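From the Cleveck Kitchen: Sheet Pan Chicken Thighs with Cabbage

We had several requests for this one after the January supper, so it goes in first. The recipe came from Latrice Esposito, who has been making it for years and never wrote it down until Hazel Park asked her to. It feeds four with a little left over.

You will need eight bone-in chicken thighs, one medium head of green cabbage, one large yellow onion, three tablespoons of olive oil, two teaspoons of caraway seed, a teaspoon of smoked paprika, salt, black pepper, and a spoonful of grainy mustard. Cider vinegar for the end. If you only have boneless thighs they will work, but take 13 minutes off the oven time and check them early.

Take the chicken out of the refrigerator while the oven heats to 425. Pat it dry with paper towels on both sides. Mix the paprika with a teaspoon and a half of salt and a good amount of pepper and rub it over the skin. Latrice does this the night before when she remembers. Leave the thighs uncovered on a plate in the refrigerator if you do the same.

Cut the cabbage through the core into wedges an inch and a half thick. Leave the core in or they fall apart. Slice the onion thick. Put both on a rimmed sheet pan with the oil, caraway, and another half teaspoon of salt, and turn everything over with your hands until it is coated. Set the chicken on top, skin side up, with some space between the pieces.

Roast on the middle rack for 40 minutes. Turn the pan once, halfway through. The cabbage at the corners will go very dark and that part is good. The chicken is done at 175 near the bone. It is safe before that, but thighs are better a little past it.

Move the chicken to a plate. Stir the mustard and a tablespoon of vinegar into the cabbage right on the pan, scraping up what has stuck. Taste it for salt. Serve with boiled potatoes or rye bread. Booker Haverford puts his over egg noodles, and Fumiko Ueda leaves out the caraway and uses grated ginger with a little soy sauce in place of the mustard. Both versions went fast.

Leftovers keep three days. Pull the meat off the bones, chop the cabbage, and fry it all in a hot skillet until the edges brown. It also makes a decent soup with a quart of broth and a can of white beans.

The next supper is at the Cadolham Street hall, doors at 5:30. Otis Dunleavy is taking names for side dishes. We have plenty of desserts and are short on salads. Please put a label on your dish with your name and anything in it that people may need to avoid, nuts especially. 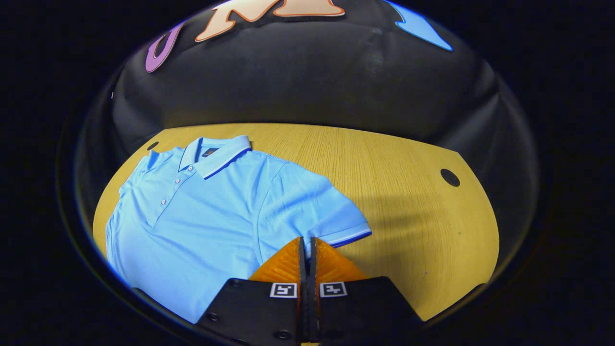 Chicken fat and paprika both stain, and the two together are worse, so wear an apron when you scrape the pan. If some gets on your clothes, blot it with a dry paper towel and do not rub. Work a drop of plain dish soap into the spot from the back of the fabric, leave it ten minutes, and rinse with cool water. On a light blue polo shirt an orange spot will show from across the room, and it is easy to miss a splash down by the buttons or on the white edging of a collar, so look there before the shirt goes in the wash. Keep it out of the dryer until the mark is gone. Recipes for the next issue can be left with Hazel at the hall.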